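Prullorik Grip Notes, data card
Version 3, May 27, 2023

869 clips from the Mavcombe bench, comparing black wedge-tipped fingers on hand-held grippers. Open-jaw views over bare table are kept. 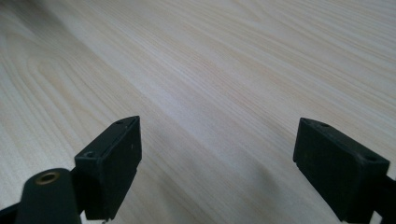 Štěpánek wants them dropped, on the grounds that a finger holding nothing tells you nothing about grip.

They stay – 152 clips, tagged "idle". Towels have their own folder and their own opinions.
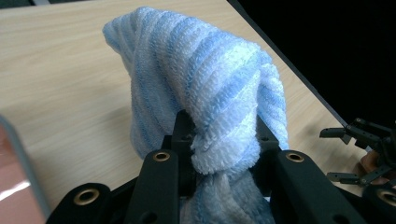
Jestix asked whether terry cloth flatters any finger you put on it. Probably. Smooth cotton is planned for October.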